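**Can my job make me work on a holy day if I asked off back in June?**

*Hannelore Leitner, 29th October*

Hi all! I pack orders at a supplement warehouse (Zetska, if anybody here knows it) and I keep a holy day that lands in our busy stretch. I put my request in writing in June and my manager said fine. Now the new schedule has me on an 8 hour shift that day, and HR says they "can't make exceptions." Do I have any rights here, or do I just call in sick like everybody tells me to?

**Mihret Gebretsadik**

Please don't call in sick – it hands them a reason to write you up. I went through this at Ambrosio. If you're in the US and the company has 15 or more employees, federal law says they have to accommodate your religious practice unless it would be a substantial burden on the business. Send HR a short email, use the words "religious accommodation," and attach the June request. Offer a swap too, if you have a coworker who's willing. 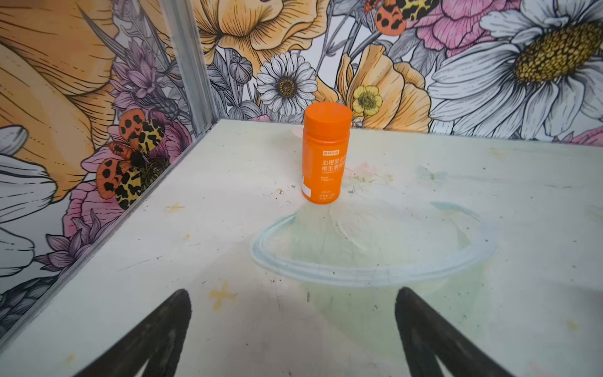 Keep copies at home and not just on the work computer. If they still say no, you can file a charge with the EEOC, but there's a deadline (180 days, longer in a lot of states), so don't sit on it.

**meruvitz37**

depends on your state. my cousin just quit lol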